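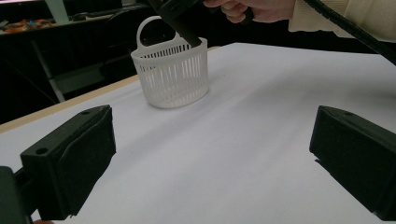

Last updated: Tuesday, April 18, 2023

Blog move, notebook entry. Writing this between other things so bear with the spelling.

Status: new site is up on Rorent, old one still up on Kirgate. Both live at the same time, not ideal. Plan was to flip the redirect last night but the feed wasn't ready and I didn't want to lose the subscribers again like with the newsletter mess.

What came over clean:
- all posts, with dates intact
- categories (craft, kitchen, holidays, school stuff)
- comments, mostly. Threaded replies got flattened, so some of them read like people talking to themselves

What didnt:
- drafts. 21 of them in Kirgate, zero in Rorent. Export skips drafts unless you tick the box on the second screen. Ticked it, re-exported, they came in as published. All of them. Live for maybe the length of a coffee before I saw. If anyone got a half-written post about egg dye in their reader, sorry.
- recipe cards. They were a Kirgate widget, so now they're a lump of text with the ingredients all on one line. Fixing by hand. 10 done, 30 to go. The pancake one is done first as it gets the most traffic.
- the sidebar countdown. Gone. Not going to miss it till December.

Feed. Old address ends in /feed, new one ends in /rss. Put a redirect on the old one, tested in two readers. One picked it up right away, other keeps showing the old header but new posts. Cached? Leave overnight and check again. If it still does it, post a "please update your reader" note on both sites and pin it.

Theme: using Nelora for now. Reasons for: fast, the text is big enough to read on a phone while stirring something. Against: it puts the date ABOVE the title and in gray, and the drop caps come on by default. Turned off drop caps. Date I can't find a setting for, looks like it needs a line in the custom styles. Tried it, moved the date and also moved the menu. Undid it. Try again with a fresh head.

Also tried Rozīte for the header font. Pretty, but the ampersand looks like a pretzel and we have one in the blog name. Back to the default. Note to whoever does the banner next: the name with the ī in it broke the font menu, had to type it in without the accent to get it to load. Keep that in mind.

Links. Internal ones all still point to Kirgate. Ran find and replace on the posts, worked for everything except links inside captions, those are stored someplace else. Found them under media, description field. Doing those as I come across them, not going hunting.

The kids' project posts (daily ones, from the winter) have "next day / previous day" links at the bottom typed in by hand. Every single one is wrong now. Thinking of dropping them and making one index page. Would be easier to keep up too. Haven't decided, ask the others.

Speed: front page was slow, cut posts per page from 10 down and it's better. Search works but only finds titles. There's a setting for full text, it's on, makes no difference. Sent a question to Rorent support. Auto reply so far.

Comment spam started the same afternoon, how do they even know. Turned on approval for first time commenters. Someone has to check the queue every day, put it on the shared list please, I'll do this week.

To do:
- finish recipe cards
- recheck the slow reader in the morning
- About page still says "coming soon"!!
- contact form sends to the old email, change it
- back up Kirgate one more time before we shut it. It's paid through the end of May so no rush, but dont leave it to the last day
- re-unpublish draft no. 2 on the list, it went live again when I edited the tags. Wierd
- take the password off the sticky note

Redirect goes on once the contact form is fixed, and not before.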